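# Sortierstation von Brulari: Eindruck nach drei Wochen

Seit Dezember steht bei uns der zweiarmige Sortierplatz von Brulari, gemietet über Lozano. Drei Wochen sind kein Dauertest, für einen ersten Eindruck reicht es.

Aufgebaut war alles an einem Vormittag. Die beiden Arme sitzen auf eigenen Grundplatten an der Hinterkante des Tisches. Das Einmessen dauerte bei mir 170 Minuten, im Handbuch steht deutlich weniger. Wer es zum zweiten Mal macht, ist sicher schneller.

Bei uns geht es um Kleinteile aus Rückläufern: Ventile, Leitungsschutzschalter, Netzteile, Taster. Also Elektrik und Sanitär durcheinander, lose auf dem Tisch. Der eine Arm arbeitet mit der rosa Kiste, der andere mit der flachen Schale in Cyan. Die Zuordnung legt man vorher in der Software fest, pro Teil ein Eintrag.

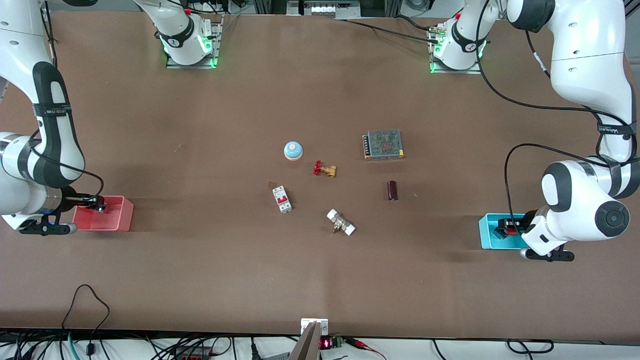 Refugio Jaramillo hält den Mietpreis für zu hoch, solange man nicht mindestens zwei Schichten fährt. Für kleine Betriebe lohne sich eher ein einzelner Arm, den zweiten könne man später nachrüsten.

Beim Preis gehe ich mit, beim Nachrüsten weniger. Laut Angebot kostet der Umbau extra, und man misst danach alles neu ein.

Zur Leistung: An einem normalen Tag schaffen wir rund 200 Teile, der beste Tag lag bei 242. Messingventile mit Handrad laufen gut. Kleine flache Teile sind mühsam, die lege ich inzwischen von Hand weg. Die Kabel an den Handgelenken könnten kürzer geführt sein.

Der Support antwortet werktags bis 16 Uhr. Die Miete läuft noch bis Ende des Quartals, danach schaue ich mir das Gegenangebot von Helembridge an.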